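Waltness Home Laboratory
Household Tips: Storing Small Items

The advice on this page is drawn from the Flondby tidying study, in which a robot arm was given ordinary household sorting tasks and its failed grasps were recorded. The method compared storage layouts over 1566 attempts. Layouts that defeated the gripper were often the ones that people at home found awkward as well.

Batteries
Store loose cells side by side in a narrow compartment, all lying the same way. A shallow wooden tray with dividers is suitable.

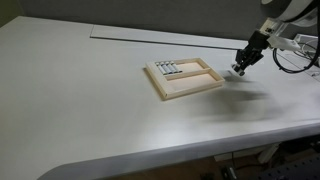 Leave at least one compartment free for cells awaiting recycling - mixed batches were the most common sorting error in the study. Keep the tray away from coins and keys, and check it every 15 weeks.

Small bottles
Allow a finger's width on each side of a bottle. In the Arriaga trials, bottles set tightly together accounted for most of the dropped items. Turn labels to the front and wipe the caps before putting bottles away.
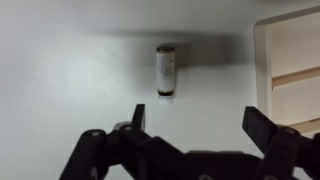 Small bottle with a dark brown cap above the open gripper; pale wooden shelving at right.

Shelves
Place items in daily use between waist and shoulder height. The Prirnar layout, with seven fixed positions per shelf, produced the fewest failed grasps. Results for glass jars are not yet complete and will be added to this page in September.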